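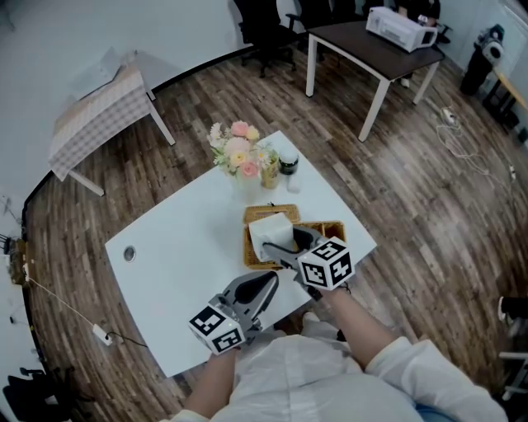

Recording your first demonstrations with the Folance hand grippers

Once your grippers are paired and charged, you're ready for the fun part, which is teaching by doing. Give yourself a quiet hour and don't worry if the first few takes feel clumsy – everybody's do!

Start with both grippers open, held over the table where the head camera can see the marker cubes. Wait 2 seconds before you move.

Now do the task, a bit slower than you would with your bare hands. Pick up a box, set it in the tray, let go, back away. Try not to turn your wrists so far that a cube faces the floor, or the tracking will drop out and you'll have to do that take over.

Finish with the jaws open and hold still again, then press Save. Shift the objects a little between takes, and move the tray too every so often.

We like to stop after 14 takes and play them back in Tultach before going on. For a simple pick and place, 100 good ones is a nice place to start training – and do rest your arms along the way.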